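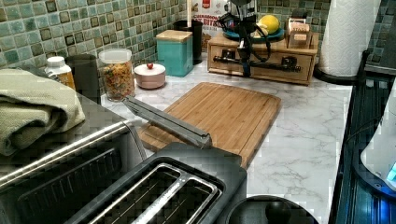 Sprayer and packing shed check, Remusgate block, June 2026. Did the sprayer first because Bent wanted it out by lunch. Blueberries are coloring on the south rows so this is the last full check before pickers start. Break corner was on the list too – folded towel sitting on top of the toaster oven, please keep it off there. Paper towels OK, roll is up by the back corner.

SPRAYER
Tank and lid – OK. Lid gasket stiff, will do one more season.
Pressure gauge – reads 45 at idle, good.
Nozzles – 2 swapped, left boom. Pattern was streaky. Rest fine.
Hoses – OK. Chafe mark near the pump, wrapped it, look again next check.
PTO shield – FAIL. Cracked at the tractor end. Do not run untill replaced. Bent has the part number.
Rinse water tank – full.

CHEMICAL STORE
Lock – OK.
Labels readable – mostly. One fungicide jug has lost half its label, moved to the back shelf, ask Sigrún before using.
Spill kit – short on absorbent. Reorder.
Spray log – up to date except the Jurkham rows. Who sprayed those? Need date and re-entry time written down, pickers can't go in otherwise.
Eyewash – flushed, ran clear.

LADDERS AND PICKING GEAR
Tripod ladders – cherries only, but checked them all anyway. One with a bent foot, tagged red.
Buckets – washed and stacked. Handles OK.
Harnesses – two straps fraying, binned.
Bird netting – torn along row ends where the deer got in. Not a safety item but somebody will trip on the loose stuff. Tie it up.

PACKING SHED
Cold room door release – works from inside. Tested it twice.
Belt guard on sorter – OK.
Emergency stop – OK, sticky. Clean it.
Floor drain – slow, fruit pulp again.
Extinguishers – tags current. The one by the loading door is blocked by flats, 135 of them. Move today.
First aid box – out of large bandages since April.
Exit light, east door – bulb out.

WATER
Hand wash stations – soap yes, one with no towels.
Well meter – 2,802, wrote it on the board.
Drip filter – cleaned. Lots of grit, check agian after the next rain.

Open items: PTO shield, Jurkham log, loading door. Rest can wait till after first pick.
Checked by Kirsten Zoëga

Comments (3)

Bent Bergmann
Shield ordered. Using the old sprayer meantime, it needs the same check, can you do it before Tuesday

Sigrún Kragh
Jurkham rows were me, sorry. Log filled in now. The jug with half a label can go to disposal.

Arnar Østergaard
Flats moved. Netting tied on the first four rows, ran out of twine.

Recent
Bloom notes from the lower block
Mulch depth in young blueberries
Picker sign-up and parking
Frost fan check, April

This site uses cookies to remember your settings. OK / More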